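I own 100 shares of an esports company. I'm telling you that up front because I have opinions about team owners and you should know that my stake in the matter would buy a decent lunch, maybe with dessert if the market's in a good mood.

Last January I spent an evening reading shareholder letters from gaming companies (I know, I know, I used to have hobbies). What struck me was how much space they gave to the brand. Fans, reach, sponsors, content, "the ecosystem." Then you get to the players, the people who sit in the chairs and win the thing, and they're a cost line. Salaries, transfers, amortization, next page.

I think that's backward, and I think it's why so many teams keep running out of money.

## The team I follow

My local side is Nurkora, out of Andville. You haven't heard of them. They play in a regional shooter league, they've been through three logos, and they sell a hoodie I will defend to anybody. I started watching because my cousin's kid had a tryout, and I kept watching because their captain, Mimoza Gashi, is the calmest person I've ever seen lose a pistol round.

Two seasons ago Nurkora had an offer on the table from a bigger outfit, Irkutley, for two of their starters. It was real money for a club that size. The obvious thing would've been to take it, call it "player trading revenue," and hope the academy kids could hold the fort. Every analyst on every podcast would've nodded along.

They turned it down! They signed both players for longer, cut the content house, and dropped a lifestyle sponsor nobody had ever clicked on. I thought they were nuts, and I wrote a long and slightly rude post saying so, which is still up if you want to go laugh at it. 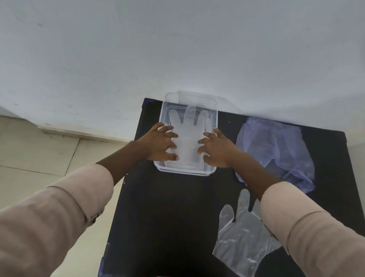
*Steady on both sides.*

They didn't win everything after that, and I'm not going to pretend they did. They finished fifth, then third. But people came back to watch, because it was the same five players. My neighbor, who thinks a mouse is something you set traps for, can name four of them. When was the last time you could say that about any team outside the very top?

Compare that with Irkutley. I've lost count of their roster moves. They announce a "new era" about as often as I change my furnace filter, and every one comes with a video where somebody walks slowly through fog. I couldn't tell you who plays for them today. I doubt the guy operating the fog machine could either.

## What the spreadsheets miss

I had a long back-and-forth by email with Léonie Coste, who used to do the books for a mid-size team and now does them for a furniture company (she says the furniture company argues less). I asked her why owners love trading players so much when the fans so plainly hate it.

Her answer was that a transfer fee shows up all at once. It makes one ugly quarter look pretty. What you lose when a popular player walks out shows up slowly, in jersey sales that drift and streams that get a little quieter, and there's no box on the form for that. So the sale looks free.

That stuck with me, and it matches what I see from the cheap seats. Fans don't quit in a huff. They miss a match, then a couple more, and by summer they're watching something else.

She did push back on me, and fairly. She pointed out that a small team which never sells anyone can also go broke, quite loyally, with everybody holding hands. Prize money is a terrible thing to plan a payroll around. I grant all of that. If a once-in-a-lifetime offer comes in for a player who wants to go, take it and throw the kid a party. My gripe is with owners who build the whole plan around selling.

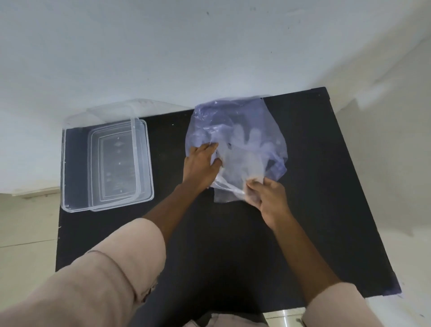 ## Let the regulars pay the bills

So where should the money come from? I'd start with the people who already show up. Nurkora sells a season membership for $20, and for that you get a vote on the jersey design, a monthly call with the coach, and first crack at tickets when they play in the old Manalo ballroom downtown. They told us on one of those calls that they have 1575 members. That isn't going to scare anyone in the big leagues, but it lands every season whether they win or not, and it doesn't depend on an energy drink company's mood.

I'd pay $5 more, too. They should ask! I'd rather be nudged for a bit extra each year than wake up to find out my favorite player got moved to cover the rent. 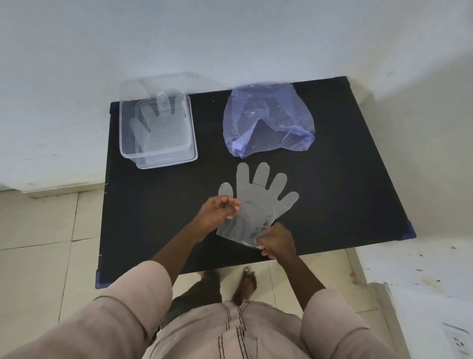 Contracts are the other half of it, and I'd love to see leagues step in there. Give teams a real reason to hold on to people, say a bigger share of the league pot for a lineup that stays together through a full season. Most rosters right now get treated like one of those clear plastic disposable gloves, pulled on for a single job and tossed before anyone has learned which finger goes where. You can't build a rivalry out of that. You can barely build a highlight reel.

I've heard the argument that players like moving around, and sure, some do. Ask the ones who've been through four teams in two years, though, with four coaches and four apartments, and see how much they love the freedom.

Anyway, Nurkora's next home match is at seven in the evening and I'll be in the back row wearing the hoodie. I'm keeping my 100 shares in the other company for now, mostly so I can keep getting the letters and complaining about them.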